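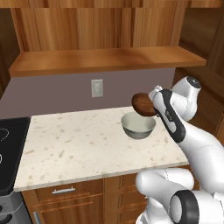 What is Ondum?
Ondum is a method for teaching robot arms household chores in simulation, using a small set of human demonstrations that software then varies and replays in many different kitchen layouts.

Ondum was developed at the Hamel robotics lab by Perrine Riviere and Shiyu Yu. It starts with 5 demonstrations of a chore, each steered by a person inside a simulated kitchen. The software cuts every demonstration into short pieces, such as a reach, a grasp or a release, and fits those pieces to new object positions. Attempts that fail are thrown out, and the rest become training data.

The lovely part is how far so little human effort stretches! In the first study, 206 of the generated runs were enough for the arm to learn a basic bowl-lifting task. A later version by Akihiko Yokoyama added changes in cabinet color, counter height and starting pose - a simple idea with a remarkable effect on results in unfamiliar kitchens.

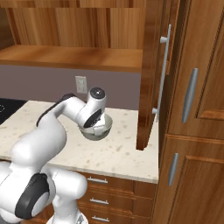

Simulated arm with its gripper at a bowl above the counter.

Results

The trained arm was tested in 1000 simulated trials and completed 604 of them. Most failures came from grasps near the rim of a bowl, a problem Riviere and Yu had expected from the thin contact area. Yokoyama's version recovered better after a missed grasp, often by backing off and trying again from a steeper angle.

Related work

Brulisness, a kitchen scene generator written by Benoît Jacquet, supplies many of the layouts used with Ondum. Work on longer chores, with several objects in a row, began in March.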